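Setting up a divided tray for sorting small parts

Time needed: 19 minutes, less once the table is prepared.

Clear the worktop completely before anything is sorted. Small washers and clips are easily lost under other items, and a plain white top shows dark parts well. Wipe the surface with a dry cloth, then with a damp one, and leave it until no streaks remain.

Pick a clear divided container with a low rim. The Teser tray is suitable, as is any similar one with a fixed divider. Clear plastic lets you check the contents from the side, but the rim is hard to see against white – place the tray before you bring out the parts.

1. Set the tray near the middle of the table, within reach of both hands.
2. Keep at least 300 mm of free surface between the tray and the front edge.
3. Tip out one handful of parts at a time. A full Jumalby bag holds too many to spread in a single layer.
4. Put the larger size in one compartment and the smaller in the other.
5. Label the tray before it leaves the table.

If there are 3 sizes, sort the third in a second pass. Do not heap it on the divider.

Table and tray before the parts are tipped out, then plain background: 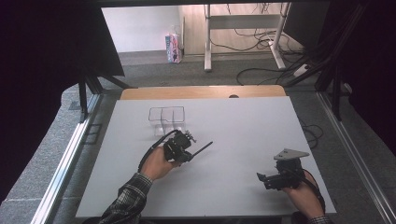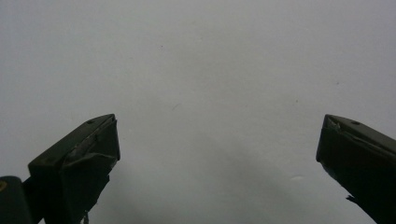
Tanveer Ghauri wrote in to say that a strip of masking tape under the tray stops it sliding on a smooth top, and that he writes the part sizes on the end that sticks out.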